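3.2 软质拉链袋的形态分类与归位规则

桌面整理研究多以硬质容器为对象，盒、罐、笔筒等物品的外形在搬动前后基本不变，其占位可由底面轮廓直接给出。软质织物袋则不同：同一只袋子平放、侧立或对折时，所占桌面面积相差悬殊，开口方向也随之改变。本节讨论小型拉链袋在桌面收纳中的形态分类，并给出后续实验所用的归位规则。

样本取自Drositz收纳语料中的小件子集，共300次归位记录，涉及28只织物袋。按袋体与桌面的关系，归位结果分为平置、侧立、倚靠三类。平置指袋面整体贴合桌面；侧立指袋体以一条边缘承托，袋面与桌面近于垂直；倚靠指袋体借助相邻物品维持倾斜。凡袋体有一处以上折叠、无法判定承托边者，记为“其他”，不参与后续统计，此类记录为8次。剩余记录由两名标注者独立判读，一致率为92%，分歧集中于侧立与倚靠之间，主要出现在袋内物品较少、袋体自身刚度不足的情形。

织物袋的朝向以拉链所在边为基准。设拉链边的走向为主轴，拉头所在一端为首端，另一端为尾端。选择拉链边作基准有两点考虑：其一，拉链布带的硬度通常高于袋身面料，形变较小，在不同姿态下仍可辨认；其二，使用者取物时首先寻找拉头，首端朝向与取用动作直接相关。袋面图案不宜作为基准。条纹或网格在袋身弯曲后会产生明显的视觉偏斜，而部分面料的印线本身即不规则，据此推算袋体转角误差较大。缝制标签可作为辅助特征，用于区分两面，但标签位置因款式而异，本文仅在拉链边被遮挡时使用。

带有腕带的袋子需另行处理。腕带为附属柔性件，长度可与袋体相当，其落点不受袋体姿态的完全约束。早期版本的规则将腕带并入袋体外接矩形，结果侧立袋的占位被严重高估，相邻物品被迫外移，收纳区利用率下降。修订后的规则把占位分为核心区与附属区：核心区仅含袋体及拉链，附属区含腕带与连接环。核心区之间不得重叠，附属区允许与其他物品的附属区相交，但不得压在任何开口之上。图4所示的灰底白线织物袋属于此类，浅灰色腕带经金属开口环与拉头相连，并在袋体一侧形成弯环，按修订规则应计入附属区。

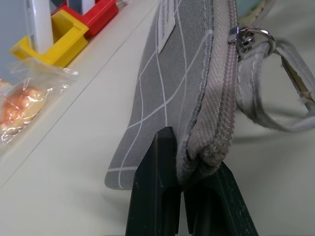 图4 带腕带的拉链袋。袋面白线交错成大小不等的四边形，拉链边缘可作为主轴基准。

Rivera在对本节初稿的书面意见中提出，附属区可相交的规定对多只腕带袋并排的情形过于宽松：两条腕带一旦互相穿套，取用其中一只便会带动另一只，归位次序随即被破坏。该意见建议增设一项限制，即相邻两袋的首端不得同侧。我们采纳了这一建议的较弱形式：当相邻两袋均带腕带时，首端应交错布置；若收纳区宽度不足，则允许同侧，但腕带须收拢于各自袋体后方。

归位次序按核心区底面积由大到小排列，面积相同者，先置无腕带者。侧立袋只在两侧均有支撑时采用，支撑可为收纳盒内壁，也可为已归位的硬质物品。单侧支撑者一律按倚靠处理，并在其倾斜方向预留一个袋体厚度的空隙。袋体厚度在拉链闭合状态下测量，取袋身中段的最大值。未闭合的袋子先行闭合再归位；因内容物过多而不能闭合者，改为平置，开口朝上。

上述规则在Trorner桌面布局与Drestix抽屉布局中分别实施。两种布局的差别在于边界条件：前者仅后缘有挡板，侧立袋的支撑主要来自相邻物品；后者四面封闭，但深度有限，侧立袋的高度须小于抽屉净高。对于超出净高的袋子，允许以主轴为底边转为长边承托，此时首端朝向抽屉开口一侧。若转置后仍超出净高，则退回平置类，并占用抽屉最底层。各布局的收纳区利用率与取用时间的比较见3.3节。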